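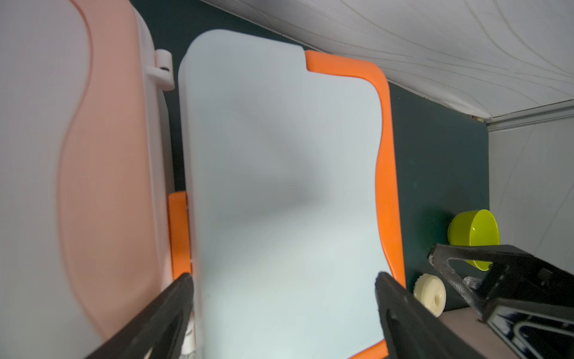
The compiler of the Wisberg winter bird count has been at it for 26 years, and she still gets up at four in the morning for owls. "I don't sleep the night before anyway," she told me over the phone. "I'm lying there thinking about the marsh!"

She had good reason to be excited this year. The count came in at 444 Horned Larks, most of them in one huge, restless flock on the stubble fields north of the Dakeo grain elevator. Mixed in were Snow Buntings and three Lapland Longspurs, which took her team most of an hour to pin down.

"You hear them first," she said. "There's a dry little rattle going over and everybody stops talking. Then the whole flock lifts, swings around and lands farther away than it was before. We were frozen and so happy."

The day's other surprise was a Northern Shrike on the fence along Özkan Road - a young bird, still brownish, hunting voles in plain sight of the cars. She had missed shrike four winters running.

I asked what she would tell someone who has never been on a count. "Come anyway. If you know a crow from a robin, we'll put you with people who know the rest. My first year I called a starling a meadowlark, out loud, twice."

Her mind is already on ducks. The Voltlow reservoir usually opens up in March, and she has seen as many as 400 pintail drop in on a single evening there. "The light goes pink and they just keep coming," she said. "I'd skip dinner for a week to see that again."

Posted 2/27/21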